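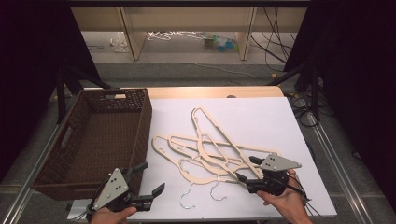 foldingfern
Member, Laundry & Closets board
Asked 15 Feb 2023 – Viewed 300 times

Spare hangers in a basket: how do I stop the tangle?

Hi all! I cleared out the hall closet last weekend and I'm so pleased with it that I keep opening the door just to look. Coats on the left, shirts on the right, shoes off the floor at last. The one thing I haven't cracked is the spare hangers. I want them to live in the dark brown woven basket (it has handle cutouts, so it pulls off the shelf beautifully) and I love how it looks up there. But every time I reach in for one hanger I get three, all hooked together like a chain, and then I'm standing there shaking them with a shirt over my shoulder.

I've tried laying them all in the same direction. I've tried standing them up with the hooks over the rim, but then the basket won't slide under the shelf above. My closet bar is 60 inches wide and it's full, so leaving the empties on the bar isn't going to work, although I know that's the usual advice.

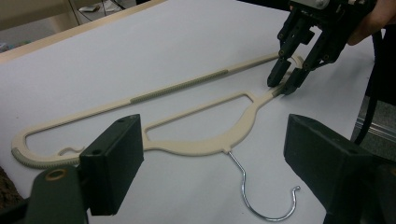
The shape doesn't help either. I picked this kind because my knit tops kept sliding off the old wire ones, and for that they've been wonderful, I'd buy them again tomorrow. There's a ribbed strip set into the long arm, and the rounded end has a toothed gray section along its outer edge, so a wide neckline has something to hang on to. There's also a wavy little notch just inside the curve. Great for clothes! But all of those bits grab the next hanger too, and the metal hook goes straight through the big opening in the middle of its neighbor. Has anyone found a way of stacking this sort that stays put in a basket? I'd rather not buy another container if I can help it, and I'm not giving up the basket.

3 replies

kettleandpegs
Regular

Yes, and it's easy! Nest them flat on a table first, never in the basket. Put one down with the hook pointing at you, lay the next on top exactly the same way up, and keep going until you have a bundle you can hold in one hand. Then put something soft around the necks, just under the hooks. I use the wide hair ties from Kruger, but a strip of old T-shirt tied in a bow does the same job and undoes faster.

The important part is same way UP, and not only same direction. You said you laid them all in the same direction, but if one is flipped over, its hook leans the other way and catches. I did that for months.

Small bundles work best. When I need a few I take a whole bundle out, untie it, and leave the leftovers on the end of the bar until laundry day. When I helped set up the clothing swap in Sketedville in August we had 300 hangers to move in the back of a car, every kind you can think of, and the tied bundles came out fine. The ones that went in untied took us all of the coffee break to sort out – lots of laughing, not much coffee.

drawerdiver
New here

just get a hanger stacker. salau has one i think? or throw out half of them, no one needs that many hangers

plumbline_hettie
Regular

The bundles are a good idea. I'd add one thing: slip a piece of cardboard between bundles, cut to the height of the basket. Cereal box is too floppy, shipping box is right. The hooks go on alternate sides of each divider, so bundle one has its hooks at the left end, bundle two at the right, and they never meet. It also keeps hooks from poking into the weave, if yours is the kind that catches. Mine is a Hernitz basket and the inside is rougher than the outside.

Do measure before you cut anything. My hangers were longer than the basket floor and I had to stand the bundles at a slant, which still works but looks a bit silly from above.

foldingfern
Member, original poster

Oh, these are so good, thank you! I had no idea about flipped ones, and I went straight off to get everything out and start over with the nesting.

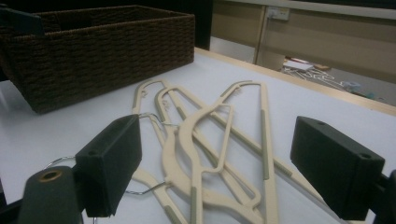

I'm going with the T-shirt strips, tied in bows, and I've got a shipping box set aside for the dividers (thank you for the warning about cereal boxes, I had one in my hand). One more thing I'd love to know from kettleandpegs: do you put the bow on the hook side or the back? I'm thinking the hook side so I can find it by feel, since the shelf is above my head.

kettleandpegs
Regular

Hook side! And leave the tails long so you can pull one with a shirt in your other hand.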